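4.2. Lo que pasó cuando quitamos la barra de vida

Empiezo por reconocer que esta parte del estudio era la que más ganas tenía de escribir. Llevo jugando a roguelikes desde que me cabía la consola en el bolsillo del abrigo, y siempre he sospechado que miramos la barra de vida mucho menos de lo que decimos. Givden, el juego de disparos que Ingvild Eklund nos dejó modificar para el experimento, venía de perlas: salas pequeñas, enemigos que escupen proyectiles en espiral y un botón de esquiva generoso (demasiado generoso, según Amos Gallagher, que lo sufrió en la prueba piloto).

Reclutamos a 50 jugadores y les pedimos dos sesiones de 30 minutos, una con la interfaz completa y otra sin barra de vida. En total registramos 2717 partidas, muchas de ellas cortísimas, porque en Givden se muere rápido y se vuelve a empezar más rápido todavía. El orden de las sesiones se alternó entre participantes, y todos pasaron antes por Tutside, el nivel de práctica, hasta que encadenaban tres salas sin recibir daño.

Yo esperaba que sin barra la gente jugara con más miedo. Pues no en todos los casos. Quienes ya conocían el género seguían pegados al jefe, esquivando hacia dentro, y solo cambiaban de táctica tras un golpe sonoro. Los novatos sí se alejaban, se iban a las esquinas y allí los acorralaba el patrón en abanico de Wikström, el segundo jefe - una criatura que a mí, lo confieso, me sigue ganando dos de cada tres veces. En las entrevistas, varios nos contaron que se guiaban por el sonido del impacto y por el temblor de la pantalla, y una jugadora nos dijo que llevaba la cuenta «con los dientes», apretándolos un poco más a cada golpe. Me encantó la respuesta, aunque no sabría cómo codificarla.

Conviene recordar que el personaje tenía siempre 100 puntos de vida y que no tocamos el daño de ningún enemigo. Lo que sí variaba era el arma inicial, y ahí tengo mis dudas: la escopeta Prorken obliga a acercarse, y es posible que parte de la valentía que atribuyo a los veteranos sea cosa del arma. Lo retomo en la sección 5, con los datos separados por arma.

Las entrevistas se hicieron al acabar la segunda sesión, con el mando ya guardado y sin límite de tiempo (figura 3).

Figura 3. Sillón marrón con cojines grises.
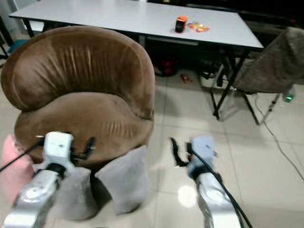

4.3. Esquivas, pánico y el botón equivocado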